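Kenent くらし相談室 > キッチン・台所 > 収納と置き場所

お茶の箱とトレーに台所を占領されています。配置の知恵をください
投稿者:Felicja Kalinowski
2024年2月7日
閲覧 107 回答 3件

はじめまして。相談というより半分は愚痴です。長いので、お茶でも淹れてから読んでください。うちには売るほどあります。

もともと私はコーヒー派でした。ところが去年の春に胃を壊し、医者に「しばらくコーヒーは控えて」と言われたのが運の尽きで、それを聞きつけた親戚と同僚と隣人が、示し合わせたようにティーバッグを持ってきたのです。誕生日にもお茶、転居祝いにもお茶、何もない日にもお茶。戸棚の備蓄を夫が夜中に数えたところ、ほぼ300袋ありました。胃はとっくに治っています。

お茶が増えると、お茶を入れるものが増えます。まず仕切りつきの木箱(ティーキャディーというそうです)が来て、次に「その箱を載せるといいよ」とトレーが来て、さらに別のトレーが来ました。こうして白い大理石模様のカウンターの上に、木でできた四角いものが着々と増えていきました。材木屋を開く予定はありません。 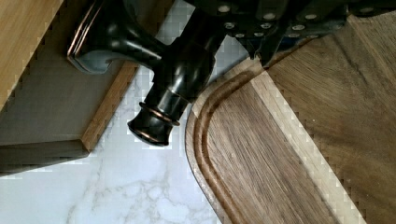
夫はトレーというものを「物を置いてよい場所」と解釈する人で、トレーが一枚増えるたびに、そこに載る物もきっちり一枚分増えます。私は「まとめて動かすための道具」だと思っているのですが、この見解の相違は結婚以来埋まっていません。トレーごと持ち上げて拭けば済むはずのカウンターが、トレーの上を片づけないとトレーを持ち上げられない状態になっていて、もう何のための道具なのかよくわかりません。

仕方がないので、ティーキャディーは隣の明るい色の木のテーブルに避難させました。縞のような木目がきれいで気に入っているテーブルなのに、もう木目が見える面積のほうが貴重です。箱に入りきらない分は蓋つきの丸い缶に分かれていて、これがまた箱の横に居座ります。反対側には長い木のスプーンを差した黒い筒。お茶を一杯飲みたいだけなのに、関所がいくつもあるような感じです。
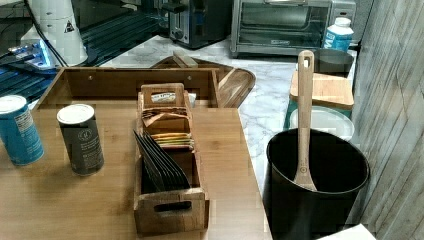

テーブルのティーキャディーと缶。右の黒い筒は調理道具入れです。

うかがいたいことを書き出しておきます。

・ティーキャディーはテーブルとカウンターのどちらに置くのが正解でしょうか。お湯を沸かすのはコンロなので、どちらに置いても同じくらい歩きます。
・仕切りの中の並べ方。いまは「もらった順」で、つまり無法地帯です。
・壁沿いに並べてある瓶や容器。見た目は整列しているのに、使うときは毎回、奥のものを取ろうとして手前のものをよけています。

引き出しは浅いのが一段だけで、そこはもう夫の栓抜きコレクションが押さえています。壁に棚をつけるのは賃貸なので無理です。新しい収納用品を買うという回答は、できればご遠慮ください。木の四角いものをもう一つ買ったら、私が箱に入ります。

カウンターを上から見ると、こうなっています。 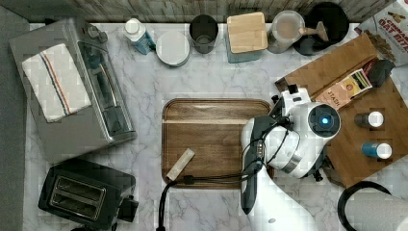
このシリアルは姪が泊まりに来たときに指名買いしたもので、本人は二口で飽きて帰りました。以来、右奥が定位置です。私も夫も朝は食べないくせに、捨てるのは負けた気がするという理由で意見が一致しています。夫婦の意見が一致した数少ない例です。

厳しめのご意見でもかまいません。よろしくお願いします。

Rafail Liapis さんの回答
参考になった 9

喫茶店の裏方を長くやっていました。お茶の置き場所で揉める人は店にもよくいたので、少しは役に立てるかと思います。

収納の話の前に、トースターオーブンの上の布巾をどけてください。赤と青の線が入った、たたんであるやつです。あの手のオーブンは天板がかなり熱くなります。布も紙も木の板も、上には何も置かないのが基本です。ついでに周囲の空きも、お持ちの機種の説明書で確認しておくといいでしょう。説明書が見つからないなら、たぶん栓抜きの下にあります。

では本題です。

ティーキャディーはテーブルに一票入れます。お茶を熱源のそばに置くと香りが早く飛びますし、パンを焼く匂いも移ります。オーブンとトースターがカウンターで幅をきかせている以上、お茶のほうが離れるのが平和です。直射日光だけは避けてください。窓際のテーブルなら、日の当たらない端へ寄せるだけでかなり違います。

並べ方は、種類ではなく「飲む時間」で分けるのを勧めます。手前が朝、真ん中が日中、奥が夜。紅茶、緑茶、ハーブと分類したくなる気持ちはわかりますが、眠い人間は分類を読みません。朝なら手前から取る、という程度の決まりなら、栓抜きを集める人でも守れます。

個包装が紙のものは湿気に弱いので先に消費し、アルミ袋のものは後回しでかまいません。むき出しのティーバッグは箱に入れず、蓋のしっかりした缶に入れてください。箱の上が開いている形だと香り同士が混ざります。ペパーミントの隣に三か月いたアールグレイを飲んだことがありますが、歯を磨いたあとの味でした。

備蓄のほうは、箱に出すのは40袋くらいまでにして、残りは暗い戸棚で待機させます。賞味期限の近い順に手前から並べ、箱が減ったら戸棚の手前から補充するだけです。見えている量が減ると、不思議と人からももらわなくなります。「この家はお茶が好きなんだな」と思わせる展示をやめるわけです。

壁沿いの列は、背の高さで並べるから使いにくくなります。毎日使うものをオーブン寄りの端か、人が立つ側の端に出して、週に一度も触らないものは戸棚へ。蓋の代わりみたいに木のスプーンやスコップを瓶の上に渡しておくのも、取るたびに行き場がなくなるのでやめたほうがいいです。瓶の中に入るなら入れる、入らないなら道具入れの筒に差す。

シリアルは捨ててください。袋の口が開いているなら、もう二口分の魅力も残っていません。

Mark Anthony Evangelista さんの回答
参考になった 0

全部捨てて白湯を飲めば解決すると思います。うちはそうしました。

あと、大理石は紅茶の染みが取れなくなるので気をつけてください。うちは取れなくなりました。

Titilayo Anozie さんの回答
参考になった 3

Rafail さんの内容でほとんど済んでいるので、トレーの話だけ。うちにも「トレーは置いてよい場所」派がいます。説得は無駄でした。代わりに、トレーに役目の名前をつけてください。

うちの場合は「朝のトレー」と「通過のトレー」の二枚体制です。朝のトレーには、マグカップ、砂糖、スプーンなど、朝食に出すものだけを載せ、朝になったらそのままテーブルへ運び、終わったらそのまま戻します。通過のトレーは、鍵や郵便やネジといった「まだ行き先が決まっていない物」の仮置き場で、寝る前に空にします。空にできなかった日は、載っている物の持ち主が翌朝の皿洗いです。この罰則を導入した週に、夫のネジは全部ガレージへ移住しました。

三枚目以降のトレーは立ててください。寝かせたトレーには必ず何かが載ります。立てたトレーには猫も載りません。カウンターの奥の壁に立てかける場合は、滑り止めに濡らして絞った布巾を敷く人がいますが、木の底が黒ずむので、乾いたシリコンの瓶オープナーか何かを挟むほうがいいです。

木のトレーやまな板の手入れも書いておきます。洗ったら布で水気を取って、立てて乾かす。白っぽくかさついてきたら、食品に使えるミネラルオイルを薄く塗って一晩おき、余分を拭く。オリーブオイルはあとで臭います。一度やったことがあって、トレーがしばらく古いフォカッチャの匂いでした。ティーキャディーのほうは、内側には何も塗らないように。お茶が全部その匂いになります。

Mark Anthony さんの大理石の件は、本物の石なら早めに拭くに越したことはありません。大理石模様の人工の板なら、そこまで神経質にならなくても平気なことが多いです。どちらか不明なら大家さんに聞いてみてください。どちらにしても、レモンティーを放置するのはおすすめしません。

Felicja Kalinowski さんの補足

皆さまありがとうございます。白湯の方も、潔さに一瞬だけ心が動きました。

布巾の件は夫に読み上げました。「たたんであるから大丈夫だと思ってた」とのことです。たたむと燃えないという説は初耳でした。今は冷蔵庫の取っ手に引っかけてあります。説明書は本当に栓抜きの引き出しから出てきたので、Rafail さんはうちに来たことがあるのかもしれません。

お茶の箱はテーブルで決定です。時間別の並べ方も採用しようと思い、手持ちの写真を見ながら夫と会議をしたところ、夫が「黒いのは見るからに朝だ」と主張し、中身を確認しないまま手前は朝の部になりました。 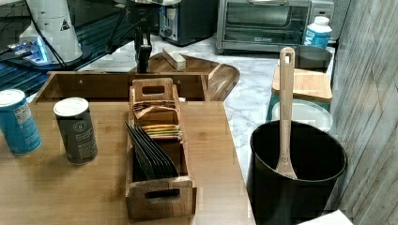

手前が黒い包み、真ん中が色とりどりの小袋、奥が茶色と白の紙包み。

色とりどりのところは日中の部、奥の紙包みは夜の部という割り当てです。ただ、紙の包みは先に飲んだほうがいいという Rafail さんの話に従うと、しばらく夜ばかり飲むことになり、今度は眠れるかどうかの相談を別に立てるかもしれません。カフェインの有無は今晩、二人で包みの裏を読みます。結婚生活にはいろいろな夜があります。

トレーの命名は「朝」と「通過」をそのまま拝借します。罰則については夫が「検討する」と言っているので、こちらで可決しました。かさついている板が一枚あるのでミネラルオイルも試してみますが、買いに行ったついでに木の四角いものを買わないよう、財布は夫に持たせません。

一点だけ追加で教えてください。蓋つきの缶のほうは、中身を移し替えるときに洗って乾かせば別の種類を入れても平気でしょうか。前に入っていたのがかなり主張の強いシナモンで、いまだに蓋を開けるたびに挨拶してきます。

Rafail Liapis さんの返信

重曹を小皿に入れて、缶の中に一晩。それでもシナモンが残るなら、その缶は一生シナモンの缶です。逆らわずにチャイを入れてください。

蓋のほうに匂いがついていることも多いので、パッキンが外せる形なら外して洗い、よく乾かしてから戻すといいです。

シリアルの処分についてのご報告がありませんが。

Felicja Kalinowski さんの返信

姪が四月にまた来るそうなので、それまで審議中です。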